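3.2 Who builds and who just turns up

I'd been playing on Skikis for a good while before it crossed my mind to study it, so I came to the logs with a few hunches (mostly wrong, as you'll see). The server keeps a record of every block placed in its four starting towns, and the owners kindly let me have a month of it. That gave me 2,941 player sessions once I'd thrown out my own, and I split them by whether the player had placed anything at all or had only walked about and chatted.

I fully expected Mahama to be the busy one. It has the harbour, the big market and the quest board, and it's where new players land! But only 439 of the sessions with any building in them began there. Trustorgate, up in the hills with hardly a shop to its name, did far better, and people stayed longer once they'd laid a first wall. 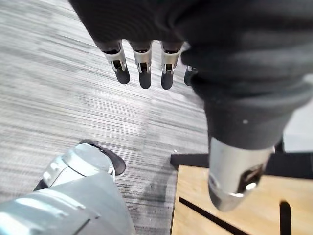 Figure 4. Robotic hand with a dark fabric covering and metal finger joints.
Online Play and Communities Group

Why Trustorgate, then? I asked in the town chat one Saturday, and most of the answers came down to neighbours. Plots there are small and share a fence, so somebody always wanders over to see what you're up to, and before long you're borrowing each other's stone. Mahama's plots sit behind tall hedges and you can go a whole evening without meeting a soul.

Sirkex muddies things a bit, I'll admit. Its plots are every bit as cramped, yet its sessions look more like Mahama's. I suspect the nightly raids have a lot to do with that (who wants to start a roof at raid time?), and I come back to them in 3.3.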